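Ritport steps up its cloth handling recordings
9/24/25

If you've been following our little corner of the Ritport site, you'll know we've been banging on about cloth since May. Well, the home sessions are properly under way now, and I finally have something to show for all that talk! I went along to one in a bedroom at Borkeck, where the job was soft, floppy, badly behaved fabric and a pair of yellow-fingered grippers.
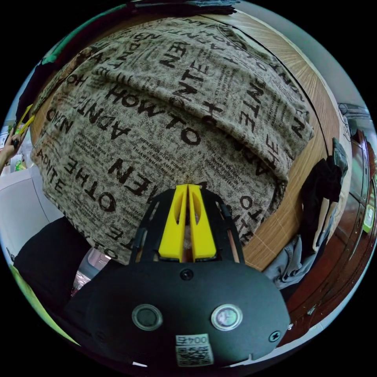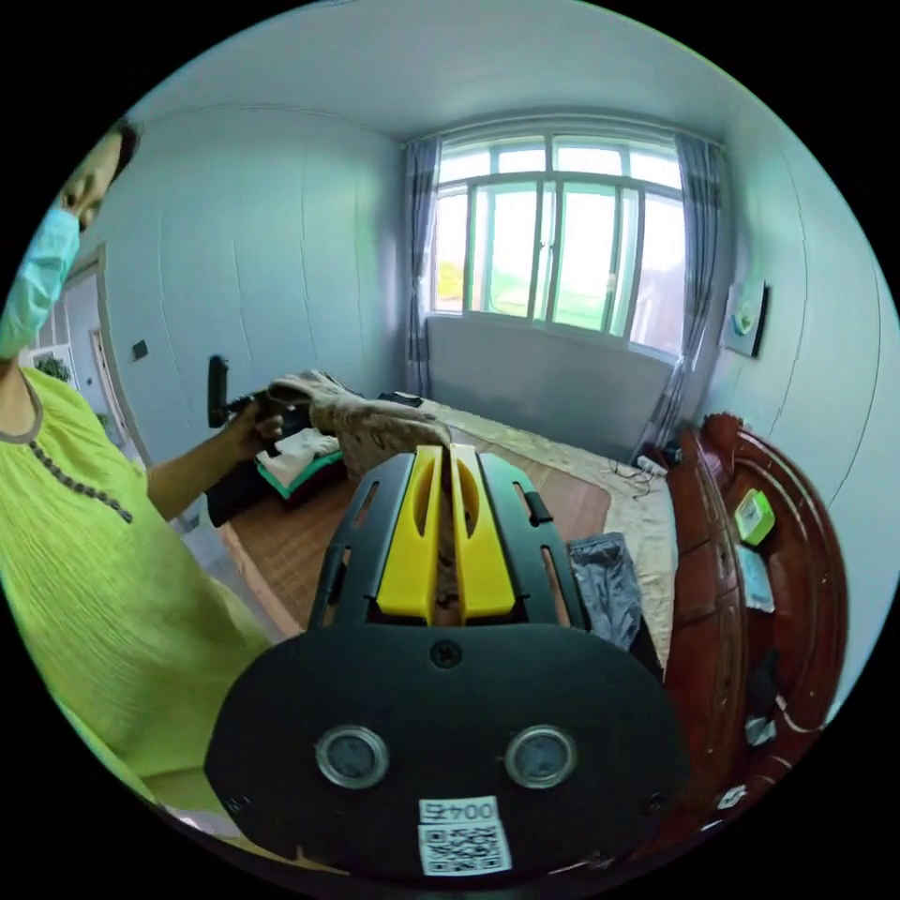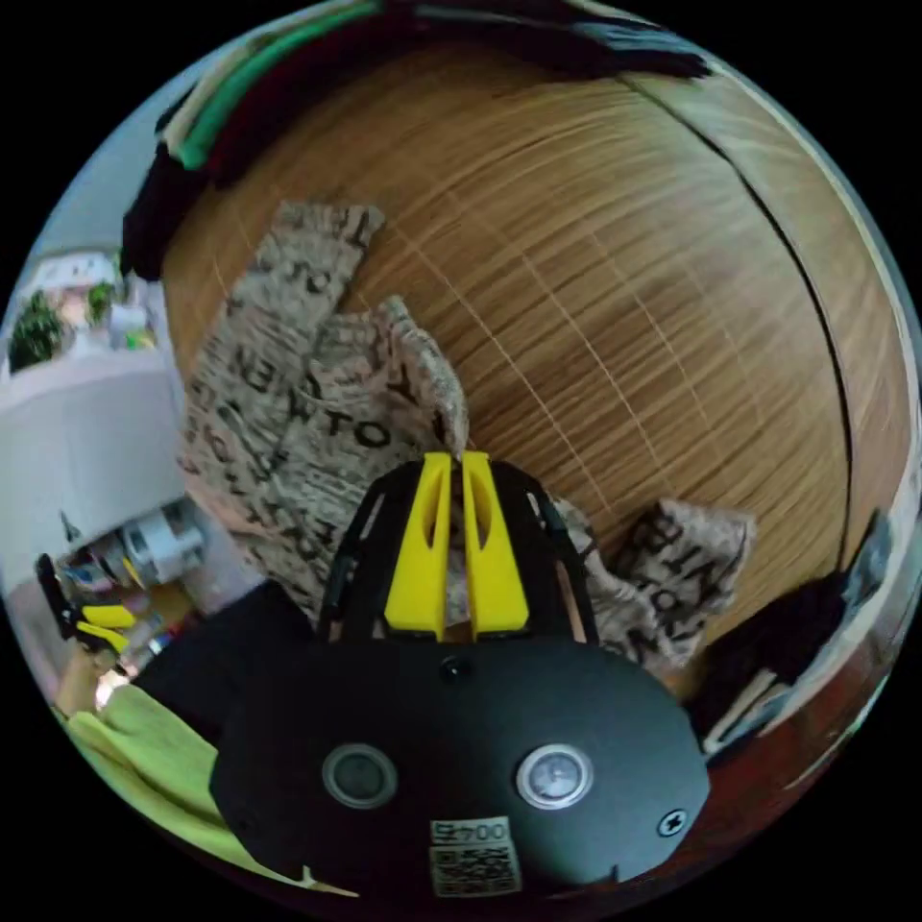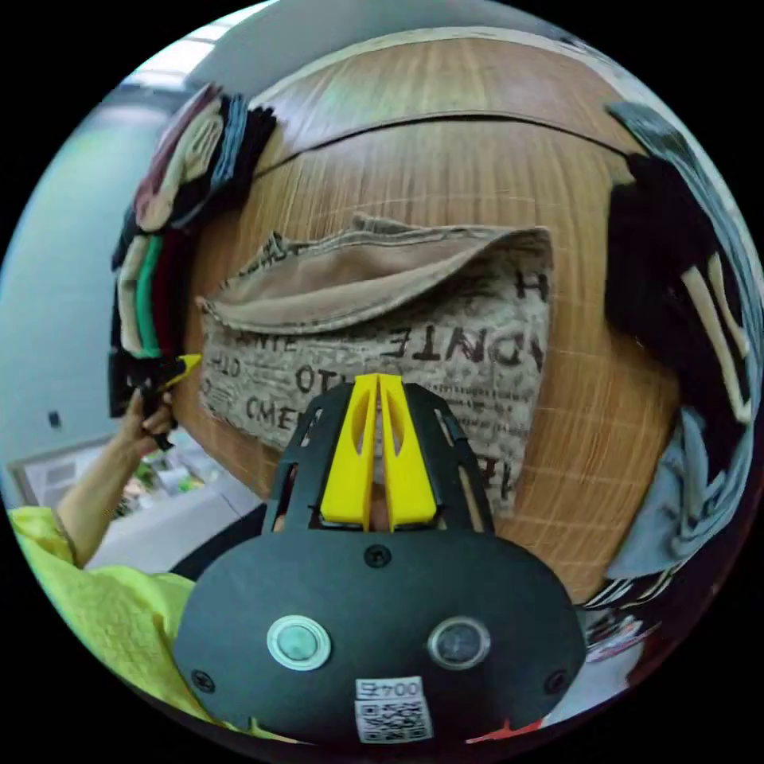 Gripper 0045 at work with the printed cloth, Borkeck home session.

The idea is simple enough to explain over a cup of tea. We want a learning system to pick up how people handle fabric, so people handle fabric, with a gripper in each hand, and everything gets recorded as they go. Each go at a task is one example. Lift, fold, put down, mess it up, start again. The target for each home is 200 examples, and across the whole Plosmont project we're now at 1,758, which made me do a small dance in the kitchen when the total came through.

I had a turn myself (in the practice room, well away from anything that counts) and I was dreadful. You forget how much your fingertips do for you. With the gripper you get two tips and that's your lot, so you end up pinching the edge of a cloth, losing it, pinching it again and muttering. My first fold looked like something the cat had slept on. The muttering is fine, by the way, as we don't keep the sound.

The cloth with the big black lettering has become a bit of a favourite of mine. Plain fabric is hard work for whoever checks the recordings afterwards, as one beige fold looks much like the next, but with letters all over it you can follow a corner from start to finish. I'd like more prints in the next batch, stripes and checks especially, and I've been told to stop emailing people links to tea towels.

We've also changed how we deal with the failed goes. Back in May they were thrown out, and I thought that was a shame. Now a dropped cloth stays in, with a tag on it, as long as the person carries on and finishes the fold. Ndlovu, who do our checking, asked for this and they've already sent back 265 tagged examples. A few had been tagged twice, so those need sorting before anything is trained on them.

What's next? Two more homes, then towels, which are thicker and (I'm told) much kinder to beginners. After that it's sleeves, and I have seen grown adults go quiet at the mention of sleeves. The first training run on the cloth set starts once the double tags are cleared up, and I'll post the results here whether they're good or bad.

If you live near Borkeck and fancy having a session at your place, drop us a line through the contact page. You'll need a bed or a big table, decent light and a free morning. We bring the grippers, and you're very welcome to have a go.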